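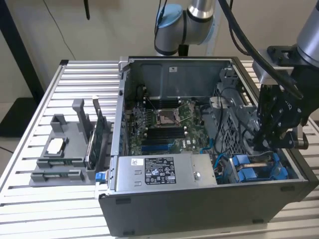

Storage is the part of a desktop computer most likely to be replaced during its working life. In this chapter you will remove a hard drive, identify its connectors, and fit a new one. Lay the tower on its side with the side panel off, so the motherboard and power supply face up. In many office machines the parts meant to be handled are colored, like the blue drive carrier handles near the front corner. Read Chapter 14 first if you have not yet worked inside a case.

A drive held in a caddy comes out with the caddy still attached. Hold it by the plastic and keep your fingers off the circuit board. The connector has two groups of gold-colored contacts, one longer than the other. The longer group carries power and the shorter one carries data.

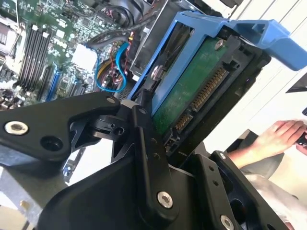
Before You Begin

Shut down the computer and unplug the power cord.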